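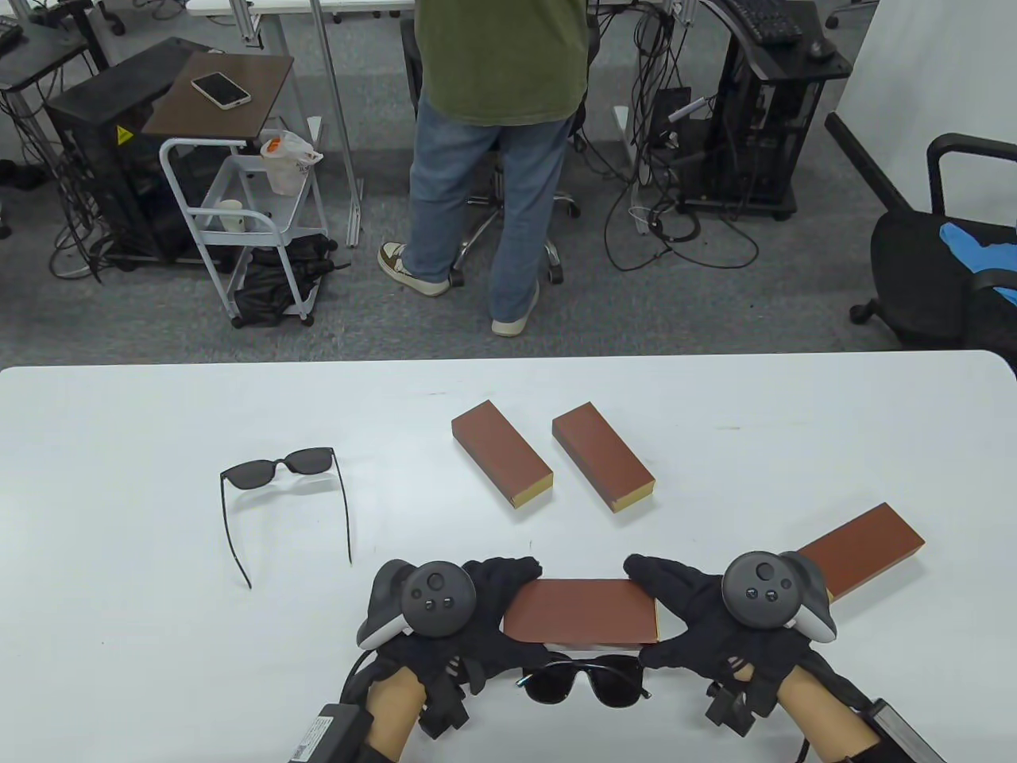 El control dimensional de una pieza cerámica empieza por la forma de sujetarla. Así lo plantea la responsable técnica de Urkell, taller que fabrica piezas de reposición para fachadas y pavimentos antiguos, cuando se le pregunta por las reclamaciones más frecuentes. «Casi todas vienen de la planeidad, y casi ninguna del color», afirma. Un bloque rectangular pardo rojizo, tumbado sobre una mesa blanca y cogido por los dos extremos, deja libre la cara superior, que es la que interesa al pasar la regla. «Si se agarra por el centro, la mano tapa justo la zona donde suele aparecer la flecha».

El taller trabaja con dos arcillas. La de Ranstead contrae menos y admite secados cortos; la de Celtoletti tiene más finos y exige 60 horas de cámara antes de entrar en el horno. «Mezclarlas es posible, pero el coeficiente de contracción deja de ser predecible y hay que recalcular el molde», explica. La cocción llega a 1.000 grados, con una meseta larga y un enfriamiento que no se fuerza en ningún caso.

Sobre el ensayo de absorción, la técnica se muestra reservada. El procedimiento interno pide pesar la pieza seca, sumergirla y volver a pesarla al día siguiente. «El dato aislado sirve de poco. Lo comparamos con el del ladrillo original, que a veces absorbe bastante más que el nuestro – y entonces el problema es el mortero».

El encargo en curso lleva el nombre de Greco, un antiguo almacén de grano con zócalo de ladrillo visto. Son 444 piezas de tres formatos, ninguno comercial. La entrega está prevista para junio, en palés de 100 como máximo. «El formato estrecho nos ha obligado a rehacer la boquilla dos veces. La primera arrastraba la arista».

Preguntada por la tolerancia que aplica, responde que depende de la junta. Con juntas de un centímetro acepta dos milímetros de desviación en el largo; con juntas finas, uno. Las piezas que no cumplen se apartan y se muelen para chamota, que vuelve a la mezcla en la siguiente amasada.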